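# toreo: receitas de limpeza de pisos e bancadas em texto puro

Oi! Isto é o README da minha coleção de anotações sobre manchas em pedra, que começou como um arquivo de texto perdido na área de trabalho e foi crescendo.

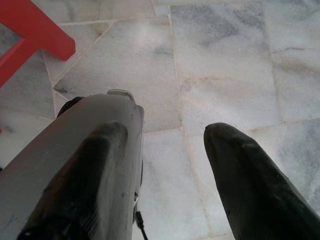
Rhydian Lloyd escreveu pedindo que o vinagre saísse da lista de uma vez, mesmo com aviso ao lado, porque muita gente copia a receita e pula a observação. Concordei! Desde a última versão, tudo que leva vinagre ou limão foi para uma pasta separada, `acidos/`, e nada dali aparece quando você procura por mármore.

## O que tem no repositório

São 302 fichas, cada uma num arquivo `.md` pequenininho. Eu queria fazer um banco de dados de verdade, cheguei a começar (a pasta `hutar/` é o que sobrou disso, podem ignorar), mas abrir um arquivo no editor ainda é o que mais combina comigo.

Cada ficha tem estes campos:

- `superficie`: mármore, granito, ardósia, cerâmica ou cimento queimado
- `mancha`: café, ferrugem, gordura, vinho, cera, tinta
- `produto`: o que usei, sem marca quando dá
- `diluicao`: sempre produto para água, nessa ordem
- `espera`: em minutos
- `resultado`: de 0 a 3, sendo 0 "piorou" e 3 "sumiu"

O `resultado` é opinião minha, tá? Olho o piso de manhã, com a janela aberta, e dou a nota. Já mudei de ideia em várias, e a nota antiga fica no histórico do git.

## Como procurar

Eu uso `grep` mesmo:

```
grep -rl "superficie: marmore" fichas/
```

Repare que é tudo sem acento dentro das fichas. No começo eu escrevia "mármore" com acento e metade das buscas voltava vazia... Se achar algum acento perdido, me avise.

## Coisas que ainda me incomodam

56 fichas estão sem o campo `espera`. São as mais velhas, passadas a limpo de um caderno, e não vou inventar o tempo agora. Ferrugem em mármore também está fraca: as fichas de cataplasma pedem até três aplicações e nenhuma explica direito quando parar.

Ah, e as de cera de vela se contradizem (uma manda raspar primeiro, a outra manda esquentar). Deixei as duas até testar de novo.

## Para contribuir

Copie `modelo.md`, preencha e mande um pull request. Só peço que você tenha testado num cantinho escondido antes, e que diga se a pedra é polida ou não, que isso muda tudo!

## Licença

CC0. Use à vontade, imprima, cole na porta do armário.

Última revisão: 11 de fevereiro de 2019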